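Why Do Doctors Test Blood?

Blood goes nearly everywhere in your body. It carries oxygen from your lungs, food from your gut, and waste on its way out. Because it visits so many places, a small amount of it can tell a doctor a lot.

What is in blood?

More than half of your blood is a yellowish liquid called plasma, which is mostly water. Floating in it are three main kinds of tiny parts.

Red blood cells carry oxygen. They also give blood its color.
White blood cells fight germs.
Platelets help blood clot, so a cut stops bleeding.

What happens at a blood test?

A nurse or another trained person cleans your skin and takes blood through a thin needle, often from the inside of your elbow. It can sting for a moment. You can look away, or you can watch – both are fine. Your body makes new blood all the time to replace what was taken.

The tube gets a label with your name on it. Then it goes to a lab.

What does the lab look for?

Some tests count cells. If there are too few red blood cells, a person may feel tired and look pale. This is called anemia. A high number of white blood cells can mean the body is fighting an infection.

Other tests measure things mixed into the plasma, such as sugar, salt, or iron. A machine called a centrifuge may spin the tube very fast first. The heavy cells sink to the bottom and the plasma stays on top.

Labs keep small samples in vials, and the vials stand in racks so they stay upright and in order.
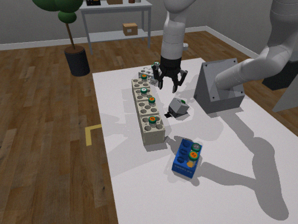
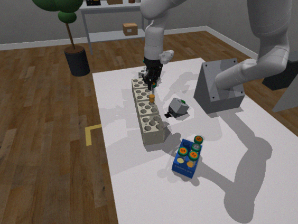

Vials and racks on a lab table (computer-made pictures).

Words to know

Plasma: the liquid part of blood
Sample: a small amount taken for testing
Vial: a small container with a cap

Written by Chaimae Amrani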